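Wimen Cat Sanctuary

The Wimen Cat Sanctuary is a lifetime-care home for cats in the farming village of Wimen, a short drive from the larger town of Vuteo. It takes in older cats, shy cats, and cats with long-term health needs who would have a hard time finding a family through an ordinary shelter, and many of them live out the rest of their days there in good company. Locally it is nearly always called "the Cat House," a name that also appears on the sign at the end of the lane.

History

The sanctuary was started by Farhad Vahidi, a retired school bus driver who had been feeding a colony of strays behind the old Ebrahimi feed store. When the store closed and the building was put up for sale, he and a handful of neighbors raised the money for a down payment through bake sales, a raffle, and a very well-attended pancake breakfast, and the first 16 cats moved indoors that October. The feed store's long front counter was kept, and it still serves as the reception desk (and, on most afternoons, as a napping place for whichever cat gets there first).

In its early years the sanctuary had only two rooms for cats. A bequest from a longtime supporter in Vuteo later paid for the screened porch and a proper isolation room for new arrivals, and the upstairs, once used for storing seed, was opened up as a quiet floor for the most timid residents.

Buildings and grounds

There are now seven cat rooms, each with its own character. The Sun Room faces south and is favored by the oldest residents, while the Loft has high beams and covered beds for those who would sooner watch people than meet them. Cats with feline leukemia live together in the Wultent Room, named for the creek that runs behind the property, and have a porch of their own.

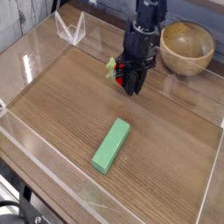 Black gripper above a wooden tabletop with clear acrylic walls.

Care of the cats

New arrivals spend 11 days in isolation, where they are examined, vaccinated, and given time to get used to the sounds of the place. After that they are introduced to a room a little at a time, usually beginning with a visit in a carrier and then a supervised afternoon. Some cats settle in by suppertime and some take most of a year, and the staff are quite content to let them go at their own pace.

Meals are served twice a day, with special diets for cats who have kidney trouble, diabetes, or very few teeth. A veterinarian from Vuteo makes regular visits, and dental work is done at her clinic in town.

Support

The sanctuary receives no public money and depends on gifts, a small thrift shop, and its sponsorship plan, under which a person pays a monthly amount toward one cat's keep and receives letters and photographs in return. More than 2,000 people have sponsored a cat since the plan began, a good many of them from far outside the county. Visitors are welcome in the afternoons and are asked to leave dogs at home.

See also: Animal sanctuary; Feral cat colony; Pet sponsorship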